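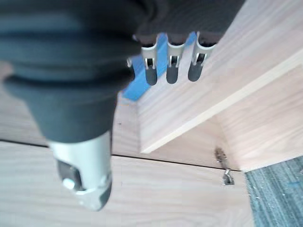
The hand at the shelf, wrist camera view. Boot on the left, prongs up top, blue thing behind them.

I said in August that I'd stop writing about the hand until I had something good to say. I don't, really, but Petronella Fourie wrote to ask how the upkeep is going, and my answer got too long for an email.

For anyone new, I run one arm at the back of the shop in Ososbridge. It reaches into pale wood shelving, picks a thing up, puts it back, and does that over and over while I log what it does. The arm has been fine. The hand takes up most of my evenings.

The dealer's line, when I bought it from Zollis, was that the rubber boot makes the thing "service free." I have my doubts about any part with moving metal under it that claims to be service free. A boot keeps dust out. It also keeps dust in, and it keeps me from seeing what the bolt underneath is up to. So I've been ignoring the sheet and doing my own check every 200 cycles, which Tia Tindall thinks is far too often. She may be right. She does hers at 1071, a number she got from the week her old one seized, and she has had no trouble that I know of.

My routine, such as it is. Power off, air off, wait for the arm to settle. Wipe the metal tips with a dry cloth. Put a driver on the small round bolt head at the recess and see if it moves. If it does, back it out, clean the thread, one drop of the medium threadlocker, back in. I used to skip the cleaning and the bolt would walk again in a couple of days. Then the rubber ends on the prongs, which I pinch between two fingers. If one turns on its collar, it gets changed. I keep spares in a tin and I don't reuse the old ones, even the ones that look all right.

After that I bring the arm up slow and park it near the shelf so I can look through the wrist camera. Anything that close to the lens goes soft, so it's no use for judging the bolt. Where it does help is the gap between the prongs and the upright panel. I've had the panel's front edge get a scuff from a bad approach height, and the first sign was on the camera, well before the arm complained.

Now the part I'm sceptical about. Robles put out a kit that is supposed to set the finger spacing for you. You run it, it closes the hand on a gauge, it writes the offset. I ran it 30 times over a weekend and wrote down every result. They drifted as the hand warmed up, and the kit has no idea the hand is warming up. It just saves the last value and shows you a green check mark. I'd take a feeler gauge and ten minutes over that any day, and the gauge cost me a lot less than the 80 dollars I paid for the kit.

Tia says I should have let it warm up first. Fine – but then say so in the instructions! It's one page, and half of it is the warranty.

The boot will have to come off in the spring. There is a shop in Brisetden that sells a split one you can fit without pulling the whole hand, and I've asked them twice what the seam is like after a few months of bending. No reply yet. If you've used one, leave a comment, and please mention how many cycles it had on it.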